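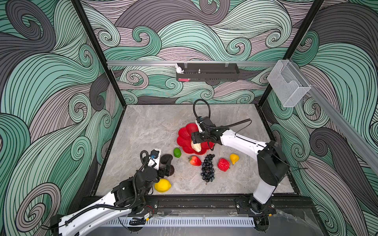 Nondetti tile works to reopen its Lenihan showroom in May

January 2026

The tile and surface maker Nondetti will reopen its showroom in Lenihan this May after a refit that has kept the building shut to the public for most of the winter. The company says the new space will be twice the size of the old one and will carry its full range of patterned wall panels for the first time.

The showroom, on the ground floor of the former Brirkov grain store, closed last autumn when damp was found behind the east wall. Repairs took longer than planned. The brickwork had to be left to dry before any plaster could go on, and the firm decided to use the time to take over the unit next door, which had stood empty since a carpet shop moved out.

Nondetti has put the cost of the work at 45 per cent more than its first estimate. It did not give a total, but said that most of the extra went on drainage at the back of the building and on a new floor strong enough to take stone samples.

When it opens, the showroom will have 74 full-size panels on display, hung on sliding frames so that customers can pull them out and look at them in daylight near the front windows. The old showroom kept most of its patterns in sample books. Customers had complained that a large repeat was hard to judge from a piece the size of a postcard, and staff were often asked to lay several sheets together on the floor.

Patterned walls have made up a growing share of the firm's orders over the past three years. Waves, swirls and broad curved bands are now asked for more often than the small geometric prints that sold well before, and pale greens and greys have overtaken blue. Plain white is still the most common order for bathrooms. For floors and worktops, buyers have mostly stayed with light marble effects.

The panels are made at the company's works in Kostska, where a second printing line was started last year. Orders placed in Lenihan will be sent out from there, with delivery inside five weeks for standard patterns. Made-to-measure pieces will take longer – the company is quoting up to three months at present – and there will be an extra charge for curved edges.

Prices for most panels will stay as they were before the closure. The exception is the heavier outdoor range, which will go up in spring because of the cost of the backing board. Anyone who paid a deposit before the showroom shut will be charged the old price, and the firm says it has written to all of those customers.

The town council gave permission for the change of use next door on condition that the old loading doors on the street side are kept. They will be repaired and repainted in their present dark red. A sign that was put up without consent some years ago will come down, and a smaller one will be fixed above the entrance.

Parking had been the main worry for neighbours. The council received several letters about vans waiting on the pavement in the mornings. Under the new arrangement, deliveries must use the yard behind the building and finish before the shop opens. The yard gate is to be widened in the next few weeks, and the footpath beside it will be closed for 5 days while this is done. Walkers will be sent round by the canal bridge.

Until May, customers can order by telephone or visit the trade counter at Kostska, which is open to the public in the afternoons. Samples can be posted free of charge, with a limit of four to each household.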